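Fellstead Opens Manipulation Lab to Visitors in April

Public session to show tabletop arm work with small shape blocks; registration now open

Fellstead will open its manipulation laboratory to visitors for one afternoon in April. The session starts at 1:30 p.m. and includes live demonstrations of a robot arm handling small plastic blocks on a fixed work surface, a talk on the Zutia control software, and time for questions with laboratory staff. Admission is free. Attendance is limited to 50 people, and registration is required.

The laboratory develops methods for moving objects on a flat surface when their positions are not known in advance. The arm is given a written instruction, such as a request to move one block next to another, and Zutia converts it into a sequence of short motions. The position of each block is checked again after every motion. If a block has turned or slid farther than planned, the next motion is changed to match.

"Most of the work is in the corrections," said Rhodri Watkins, who leads the laboratory. "A star and a cylinder do not respond to the same push in the same way. Visitors will see the arm go back and try a second contact point, and sometimes a third. We have left those runs in the program."

Zutia was developed by Fellstead together with Asimar, which supplied the motion planning component. The current version was tested over 1,000 trials before the open afternoon was scheduled. Each trial began from a different arrangement of blocks and was limited to 3 minutes. Of the trials, 521 used instructions that named both a color and a shape. The remainder named a shape only or a place on the board. Results will be published with the test procedure later in the year.

The demonstrations will run in the main bay. Visitors may suggest instructions from a printed list, and staff will enter them at the console. A display beside the bay will show the instruction, the planned motion, and the position estimate for each block. Runs are not edited or repeated for presentation – a run that exceeds its time limit is stopped and logged in the same way as on any working day.

Princess Baluyot, test engineer, will give the talk on Zutia at 2:15 p.m. Her subject is the choice of contact point on blocks with flat, curved, and notched sides. No background in robotics is needed.

Program items

1. Introduction to the laboratory and safety briefing, 1:30 p.m.

2. Talk: contact points and block shape, 2:15 p.m.

3. Live demonstration: single-block and two-block instructions on the wooden board, 3:00 p.m. The set includes stars and cylinders along with a cube, a heart, and a hexagon, so that an instruction naming only a color or only a shape can apply to more than one block.

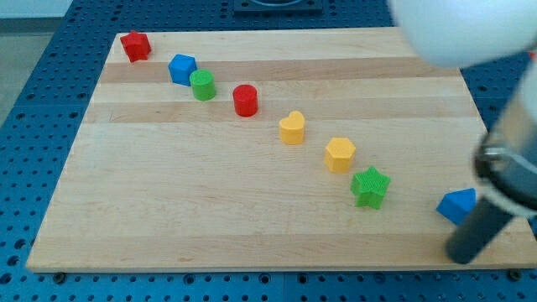
4. Questions at the console, 4:00 p.m.

Visitor information

The laboratory is on the ground floor of the Dumlao building and is accessible without stairs. Visitors must stay behind the marked line while the arm is powered. Bags can be left at the front desk. Photography is allowed without flash during the demonstrations. Children under 12 must be accompanied by an adult.

Places can be reserved through the visits page on the Fellstead website. Press representatives who wish to speak with Rhodri Watkins or Princess Baluyot should note this when registering – interviews will be held after 4:30 p.m.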